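Home > Handling > Soft goods > Prodow two-finger gripper, hand-held and arm-mounted

Prodow two-finger gripper for clothing and textiles
Sold and serviced by Garkomden, Binley
Hand-held set: £585
Arm-mounted set: price on request (read the rest of this page first)
Lead time: 11 working days

We sell this gripper and we think it is a decent tool. We also think that most of what has been written about automating garment work is nonsense, so this page is longer than the maker's leaflet and a good deal less cheerful.

What it is
A parallel two-finger gripper on a linkage, with soft pads on the inner faces of the fingers. It comes in two forms that share the same fingers and pads. The hand-held set is worked by a person, who picks and places with it while the camera records. The arm-mounted set goes on the robot and is meant to do what the person showed it. You need both if you want the whole system. Plenty of customers buy the first, spend a season with it and never buy the second, and we don't chase them.

What it handles well
Thick, soft items with something to pinch. Fleeces, hoodies, towels, padded jackets. If there is a raised fold, two fingers will usually find it.

What it handles badly
Thin lining fabric, anything silky, tights, and garments that have gone flat against each other. Zips are hit and miss. A small metal pull can be gripped, but getting the arm to find one that has disappeared into a seam is another matter, and we would not promise it to anybody. Bags are their own problem: a full soft bag gives way when you press on it, so whatever is lying on top moves just as the fingers arrive.

The claim in the leaflet
Prodow says the arm-mounted set will "free staff for higher-value tasks". We asked which tasks. We are still waiting for that email.

Our own trial ran at a clothing repair and returns workroom in Bragança, where Aoi Ibihara's old rota had four people unpacking and sorting. (Correction, June: her name is Aoi Ebihara. Sorry, Aoi.) Before the trial the bench got through 300 items on a normal shift. With the arm running alongside, the bench did 147 in its first full shift, as two of the four were standing next to it putting dropped jumpers back. It improved later. It did not get back to the old figure while we were there.

What did change was the sort of tired people were. There was less bending and lifting, which they liked. There was a lot more watching, which they did not like, and breaks had to be moved to suit the machine. One woman told us she used to talk all day and now she looked at a red light. None of this is in the leaflet either.

Questions to settle before you order
Who does the demonstrating, and are they paid extra for it? You are asking skilled people to teach their own job to a machine, one pick at a time, and they know it. Nandini Pinto, who looks after training for us, will not run a session until the staff have been told in plain words what the recordings are for and who keeps them. If that is a difficulty for you, please buy elsewhere.

Who clears up after it? An arm that drops one item in ten still needs a person, and that person's day is worse than before.

Where will the demonstrating be done? Tidy benches give you tidy recordings, and then the arm meets a real bag on a real morning. We tell people to work in ordinary rooms with ordinary mess, chairs and towels and all.

In the box (hand-held set)
Gripper with pads fitted
Spare pads, one pair
Hex key
Camera bracket (camera sold separately)
Printed guide, which is better than the leaflet

Care
Wipe the pads with a damp cloth. Fleece sheds, and fluff on the pads costs you grip well before you notice it. Check the pivot screws weekly. They work loose with heavy use.

Returns
Unused sets can come back to Binley for a full refund. Used hand-held sets we take back at half price, and we have a shelf of them - ask, they are good value.

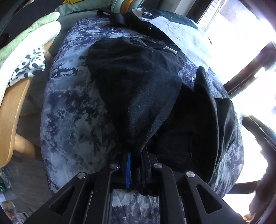
Used sets are sold with new pads and the same printed guide. Ring before noon if you want to try one at the counter, and bring a few of your own garments, including the awkward ones.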